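Learning to whistle with two fingers at 47

June 3, 2019

I have wanted to do the loud whistle my whole life. You know the one - two fingers in the mouth, stops a cab, brings a dog back from three fields over. My uncle could do it and my cousins could do it, and I would stand next to them on the porch blowing spit at my own knuckles.

So in January I decided I was finally going to get it. And I did! It took 13 weeks, most of them in the car with the windows up, and I am still so happy about it that I whistle at the mailbox.

What helped most was Rekha Gounder, who coaches the kids' soccer team at Wirnden and has never once needed a plastic whistle. She watched me try and told me my lips were the problem. I had them pushed out like I was blowing on soup. They need to be tucked back over your teeth, all the way, so you look like somebody who left their dentures at home. Then the fingertips push the tongue back on itself (further than you think, and yes, it feels awful at first) and you close your mouth tight around the fingers so no air sneaks out at the sides.

After that it's just blowing and moving things a tiny bit at a time. I got dizzy a lot. Please sit down for this part. Seven minutes at a go was my limit before my face went numb and I had to stop and have coffee.

The first real note came out while I was waiting at the Bernau Street light. It lasted maybe half a second, and it was so loud that I yelled, and then of course I couldn't do it again for four days.
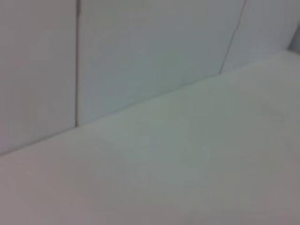 Those four days were the hardest part of the whole thing. I knew the sound was in there and I could not find it. Mohandas Rao from work said it was the same when he learned to roll his R's, that it comes and goes and then one morning it stays. He was right. It came back while I was taking out the recycling and it hasn't left since.

Now I'm trying to learn it with one hand, thumb and pointer finger in a ring, so I can hold the leash in the other. So far it's a lot of air and a sort of teakettle sound. The dog comes over anyway, I think to check on me. If anyone has a trick for the one-handed version, please leave it in the comments, I will try anything!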